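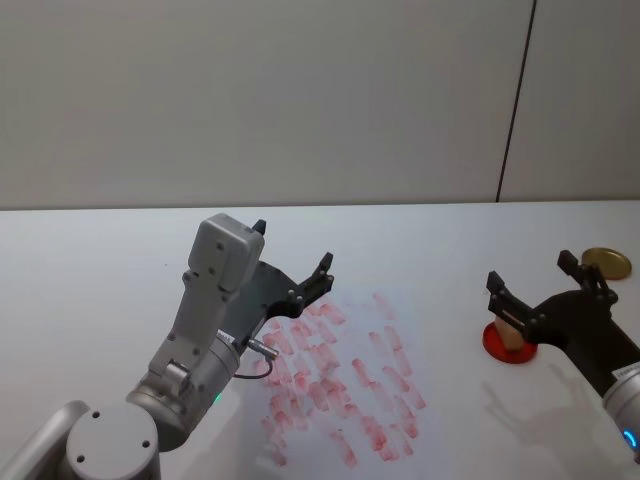 Forum > Home & Cleaning > Stains, Marks and Regrets

Thread: Red marks, white tabletop, advice before I make it worse

tabletop_penitent
I have a white table. I also have a hobby, which at the moment is making patterned paper by dabbing and swiping red stuff on it in diagonal rows, like very angry rain. The paper is fine. I'm pleased with the paper. My worry is what happens when I run off the edge of it, which I did last September with a stick of something called Flokeo that I bought in a sale, and which left a pink ghost on the old table that outlived the table.

New table is white, smooth, wiped weekly, no idea what the top is made of. The seller said "wipeable", a word that covers a lot of ground. What do people put down underneath, and what takes waxy red off if I miss?

marl_and_grit
Newspaper underneath. Next.

tabletop_penitent
Newspaper ink came off on the last table as well. It was a very receptive table.

Hobnail
Lining paper from the decorating aisle. Cheap, wide, and it doesn't print football results on your furniture. Tape it at the corners with the low-tack stuff or it will creep towards you while you work.

For removal, washing-up liquid on a soft cloth, warm water, small circles, patience. If it's waxy you need something that cuts grease. People go straight for the scrubbing sponge and then post in here asking how to get scratches out.

marl_and_grit
Surgical spirit. Thirty seconds and done. Small circles and patience is how you lose an afternoon.

Hobnail
Surgical spirit on a top he can't identify? If it's painted or lacquered he'll have a dull patch for life. Try it on the underside first at the very least.

marl_and_grit
I've done it on mine for years.

Hobnail
And we've all seen the photo of yours, marl.

Padmavathi Kurup
I do lip prints and lipstick drawings with an adult evening class, so I have more experience of this than is respectable. A few things.

The mark on the paper is more of a danger than the mark on the table. Waxy pigment stays tacky. You lift the sheet, admire it, lean on it, put it down the wrong way up, and there's your stain, from a sheet that never went near the edge. Have somewhere to put the finished ones face up before you start. I use a cake rack.

Leave a margin. If your strokes run diagonally the hand wants to carry on in the same direction at the end of the row. Mine always thin out towards the right in any case, as the stick goes blunt and I lose interest, and that leaves a clean strip I can pick the paper up by. I now pretend it's a design decision.

For the table, a dab of plain cooking oil on kitchen roll first, to loosen it. Then washing-up liquid to get rid of the oil. Blot, don't wipe. Wiping turns a dot into a comet.

tabletop_penitent
The blunt stick explains my pale ones. I thought I was developing a lighter touch.

quillfeather
Sorry but oil? On a white table? With red in it?

Padmavathi Kurup
Yes, a dab. A pea. I'm not dressing a salad.

quillfeather
I tried the oil thing on a windowsill and ended up with a bigger, shinier, pinker area. Melamine sponge from the pound shop got it off in one go.

Hobnail
Melamine sponge is very fine sandpaper with good publicity. It'll take the shine off a gloss top.

quillfeather
It's a windowsill, it doesn't need to be glamorous.

Hobnail
His is a table.

biscuit_tin_lid
Can I ask about the paper side? I've been doing something similar for wrapping and mine cockles. Using ordinary printer paper, 100 sheets for not very much. Should I be paying more?

Padmavathi Kurup
Not for dry wax, printer paper is perfectly all right. If it's cockling you've got moisture in there somewhere. Are you using ink?

biscuit_tin_lid
Red ink pad and half a potato.

Padmavathi Kurup
Then it's the potato. Cut it, stand it face down on a tea towel for a bit, then ink it.

marl_and_grit
Surgical spirit would dry the potato.

Hobnail
Please don't encourage him, anyone.

tabletop_penitent
Update, teatime. I missed. One swipe clean off the left side, as long as my thumb. Tested on the underside as instructed, lying on my back on the kitchen floor with a torch, which the dog regarded as an invitation.

Washing-up liquid: took most of it, left a blush.
Oil, pea-sized: took the blush. Left oil.
Washing-up liquid again: took the oil.

Blotting took 4 sheets of kitchen roll and then a fifth to be sure. I can't find the place now unless I put my cheek on the table, and I have stopped doing that because of the crumbs.

Did not try the spirit, sorry marl.

marl_and_grit
Would have been quicker.

quillfeather
So that's oil 1, sponge 0. Noted. I'm still not putting it on the windowsill again.

Padmavathi Kurup
Very good. Now wash your hands before you touch the fridge. Waxy red travels. I once found some on the inside of a wardrobe.

tabletop_penitent
Light switch. Already too late for the light switch.

Hobnail
Painted or plastic?

tabletop_penitent
Plastic plate, painted wall behind it. The wall is matt.

Hobnail
Oh dear. Don't use oil on matt paint, start a new thread.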